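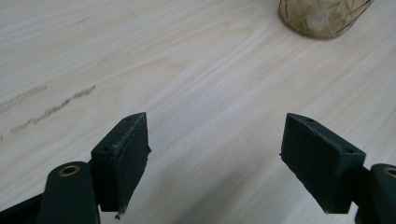

Skenel Audio Player for Headsets

Skenel is a spatial audio player for phones and standalone headsets, published by Skulletti. It plays stereo, surround and full-sphere recordings and keeps each sound in place as the listener turns.

The standard license covers two devices and includes 200 recordings from the Kuipers library. Playlists may hold up to eight hours of audio.

Version 2 - released November 23, 2018 - adds offline playback and a sleep timer. License holders may download it at no charge from their account page.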